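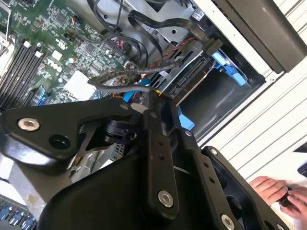

What went wrong with the drive bay runs?

The arm kept pulling on caddies that were still latched. Our force limit was set too high to catch it, so it went on pulling until either the latch gave or the whole tower shifted on the table.

Kerex drive bay faults, README
Last edited 2025-05-15

I look after the Kerex teardown set at Colmont, and I've split the bad drive bay runs out into their own folder so that people stop tripping over them in the main one. If you only want clean teardowns, you're in the wrong place (go up a level). If you want to know how an arm gets stuck on a blue plastic clip, welcome!

What's in the folder

The full set has 3,743 runs. The fault folder has 31 of them, all from the same stage, where the arm goes into an open desktop tower and takes out a hard drive in its caddy. Every run comes with wrist video, fixed camera video, joint positions, the force readings and a text file of my notes. My notes are patchy in the early ones, sorry. I was writing them on my lap.

The fault itself

The caddy has to be squeezed before it'll slide. When the fingers close a bit too far along, they get a perfectly good hold on the plastic but never press the latch in. As far as the software is concerned that's a successful grip, and off it goes to the pull step. The readings climb, nothing moves, and the old version would simply try harder.

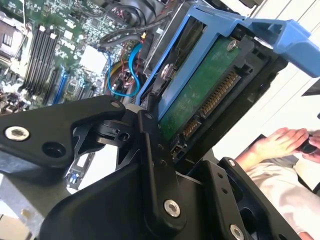

We had the limit set for the power supply, which needs a proper tug, and I'd never changed it for the drives. That one's on me. Alistair Cairns spotted it when he lined up the force traces from the drive stage with the ones from the power supply stage and found the same number sitting in both config files. I'd copied the block across in September and meant to come back to it.

The label to look for is latch_held. There's a second one, cable_snag, for runs where a lead got caught between a finger and the cage. The two can look very alike in the force trace, so please don't tell them apart from the numbers only. Watch the video. In 14 of the runs I've put both labels on, either because both things happened or because I couldn't decide.

Order of work 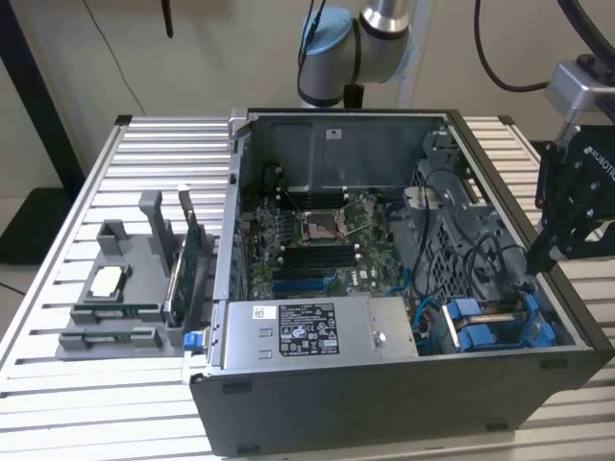 Drives come late in our order, and that made the whole business more annoying than it needed to be. A fault at this stage means resetting a machine that's already half in bits. By then the socket is empty, the processor and both memory modules are lying in the grey printed holder to the left of the tower, the expansion card is standing up in there with them, and if the tower gets dragged sideways all the saved positions are off. Gradel (our replay tool) will happily carry on with the old positions if you let it, so after any shove you need to run the table calibration again before you touch anything else.

Hands near the gripper

I'm putting this in its own section because it was the part that worried me. When a latch lets go under load the arm jumps back, and people do work close to it. You'll see hands near the gripper in some of the wrist video. Our old habit was to lean in and have a look when it stalled. Please don't copy us. The rule now is to pause the arm, wait for the force reading to drop, and keep your hands out until it's been down for 20 seconds. If it doesn't drop, hit the stop and back the fingers off by hand control.
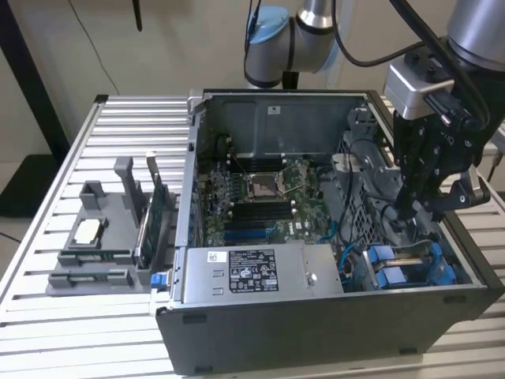 Fixed camera: gripper over the right side of the chassis, between the drive cage and the blue carriers.

What we changed

The drive stage has its own force limit now, and it's much lower. There's also a small wiggle before the pull, which checks that the caddy can move at all. If it can't, the fingers open and try again a little further back. After the second failed go it stops and beeps at you (the beep is horrible, it's in sounds/ if you'd like to swap it).

Known gaps

The wrist camera sits so close in that the gripper hides a good part of the bay, and the moment the latch lets go is often behind a finger. Clocks on the two cameras drift apart on long runs. Imrie, the script that lines them up, is in tools/ and wants running before you do any timing work.

Spotted a label that's wrong? Open an issue with the run name and the time in the video, and I'll go and have a look.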